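Replacing the 12-volt battery in a plug-in hatchback
February 15, 2020

The high-voltage pack gets all the attention. The part that failed on my Druresero was the small lead-acid battery that runs the locks, the dash and the contactors. 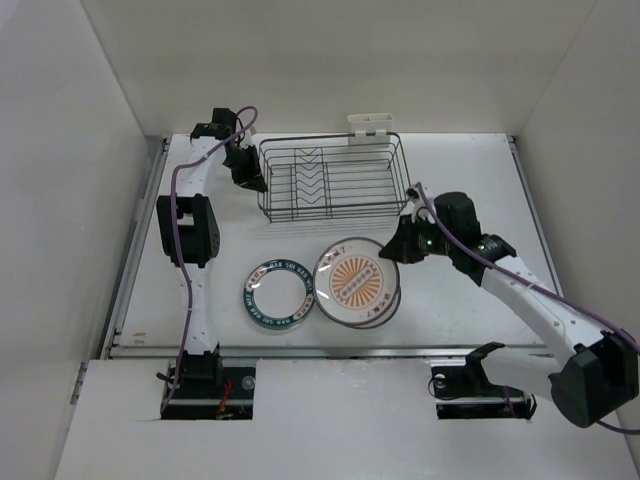
Symptoms

The car would not go into ready mode. The main pack showed 80 percent the night before, and the charger had finished normally. The dash came on dim, two warning lights stayed lit, and the contactors clicked without closing. A meter across the 12-volt terminals read 10.9 volts with everything off. A healthy battery of this type should rest at 12.6 or a little above.

The original battery lasted 7 years. I had no complaint about that. The car gives very little notice, though. A gas car cranks slowly for a few weeks before the battery dies. An electric car asks for a small current to close its relays, so a weak battery keeps doing the job right up to the morning it can't.

Choosing the replacement

The dealer quoted a price that included a software reset. I bought a Wikance AGM unit of the same group size from a parts counter in town. Punolance sells a lithium version that weighs less than half as much, but the charge voltage on my car is fixed by the DC-DC converter and I did not want to find out how the two get along.

Check the terminal layout before paying. The positive post is on the left on my car, and the cable has no slack to reach the other side. Check the vent port as well. The old battery had an elbow and a drain hose, and the new one came with a plug fitted on the side where the elbow goes.

The swap

Car off, key well away from the car, hood open. I left it 30 minutes so the modules could go to sleep. Negative cable off first (10 mm), then positive, then the hold-down bracket. The bracket bolt was rusted and took some penetrating oil. The new battery goes in the reverse order, positive first. None of this goes near the orange cables, and they should be left alone.

After reconnecting, the windows lost their auto-up setting and the clock was wrong. Holding each window switch up for a few seconds fixed the first. The tire pressure light went out after a short drive.

Readings afterward

Resting voltage was 12.8. In ready mode the converter holds 14.4 for a while and then drops to 13.1. I used a Kruger clamp meter to check the sleeping draw, and it settled at 22 milliamps. The same check goes on my list for September, before the cold weather.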